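The mattress trial that never ends

April 15, 2024

I have now slept on four mattresses in two years, and I'm ready to say that I don't believe a word the mattress business tells me.

The latest one is a Kaseo. It came rolled up in a box in February, and it came with a card telling me my body would need time to adjust. They all come with that card. The Garenier before it had the same card in a nicer font. If I sleep badly in week one, that's adjustment. If I sleep badly in week five, I should check my pillow. By the time I've run out of things to check, the trial period is over and the bed is mine.

Let me back up. The old mattress was a plain spring one I'd had since my first apartment. It sagged. My back hurt in the mornings, so I did what people do and read reviews for a week straight. I'd like that week back. Every review site had a different winner and every one of them had a discount code for it. One site rated the Garenier best for side sleepers, best for back sleepers and best for hot sleepers. Who was left?

The firmness numbers are my favorite part. The Garenier was sold as a 7. The Kaseo is also sold as a 7. One of them felt like a gym mat and the other lets me sink in up to the hip. I wrote to Kaseo to ask what the scale was measuring and got a friendly reply saying comfort is personal. Fine, but then why print a number on the box?

In between I tried a Singhal, which was supposed to be the sensible choice, wool on top and springs underneath. It smelled like a barn for a month. The company said the smell was natural, and I'm sure it was, but so is the smell of a real barn. I sent it back and paid a $137 pickup fee that was mentioned once, on a page I had to go looking for afterward. "Free returns" apparently means the return is free and the truck isn't.

So has any of this helped my back? I can't tell you. Some mornings it's fine and some mornings it isn't, and that was also true on the old springs. I started going for a walk after dinner at the same time I got the Kaseo, so if things are a little better I have no idea which one to thank. The ads don't mention walks. You can't ship a walk in a box.
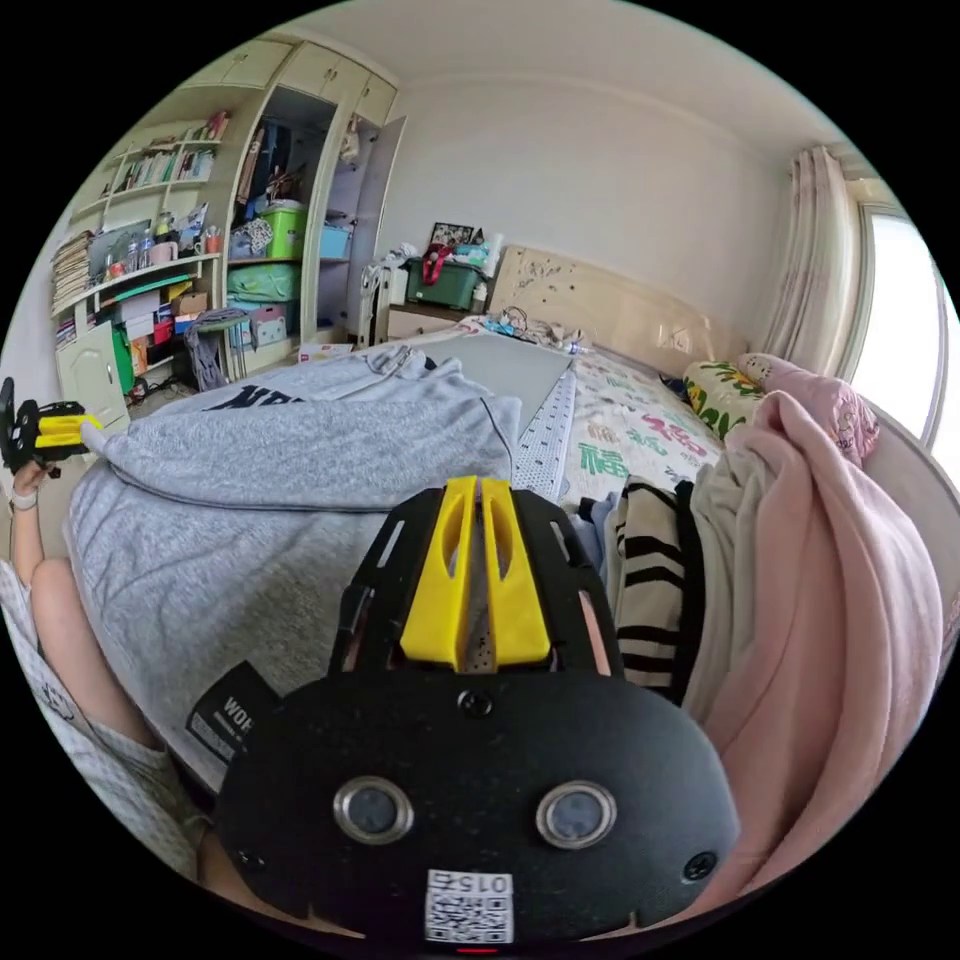 A reader who signs as Grirnness wrote to me after my last post on this and thinks I'm being unfair. Foam does soften with body heat, the email said, so the first few weeks really can feel different, and a person who swaps beds every six months will never find out. I'll give Grirnness the first half. Foam softens, I can feel it. What I'd still like to see is anyone selling a bed who will say how much, and by when, before they have my card number.

For now I'm keeping the Kaseo, mostly out of tiredness, and the other kind of tiredness too. The slats under it creak when I turn over. I looked up bed frames last night and the first site I landed on wanted to give me a quiz about my sleep style. I closed the tab and put a folded towel under the noisy slat.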